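Tuning a Two-Arm Rinse Task in Rarell

Welcome back, and thank you for all the kind notes on the first part of this series! Today we get to my favorite bit, which is teaching the Rarell planner to keep both arms useful at the sink without letting them fight over the same space. I'm assuming you have Rarell installed, the Flirnum driver running, and a cup of something nice beside you.

Start by opening your task file and giving each arm its own goal. The left arm gets "tilt and drain" for the bowl, and the right arm gets "hold" for the sponge. Set the shared zone over the basin to left-arm priority, then save and restart the planner on port 2115 (I forget the restart every single time, so please learn from me). 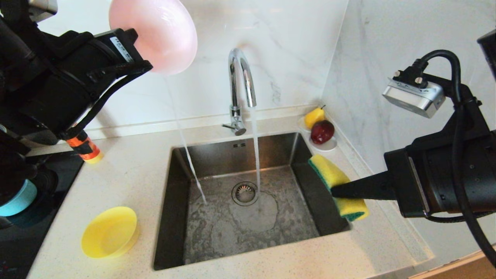

Left arm tilting the pink bowl over the sink, right arm holding the sponge at the rim.

Now for the tilt. Rarell takes a pour angle and a pour rate, and it's very tempting to crank up both. Leave the rate at 2 and set the angle limit to 91 degrees, then run it in simulation before you let it anywhere near your dishes. If the wrist swings wide, raise the path smoothing one notch at a time, up to 7, and have another look at the plotted path after each change.

Running water deserves a little patience too. A thin stream comes and goes in the depth data, and the planner may take it for an obstacle and steer around it in the silliest way. Open the perception tab, draw a box around the space under the faucet, and mark it "ignore for collision." Keep the box snug, and leave the faucet itself outside it!
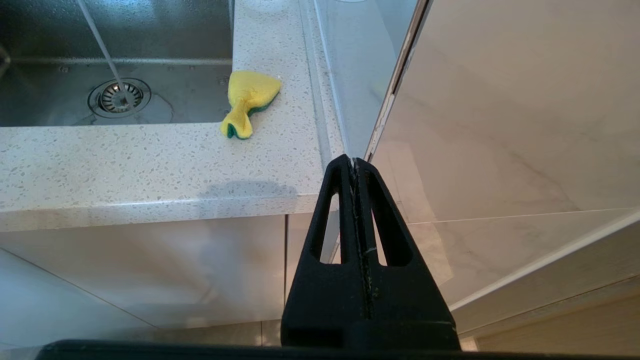

Rendumetti Robotics Club, Software Team

From the wrist view, check that the sponge detector still works when the sponge is squashed. Ours is pinched in the middle on the counter by the sink, a bit like a bow, and a detector trained on neat rectangles can miss a shape like that. Turn on "deformable" in the Ilie plugin, lower the match threshold slightly, and click Relearn with the sponge in view. Then save the profile under a new name so your old one stays safe.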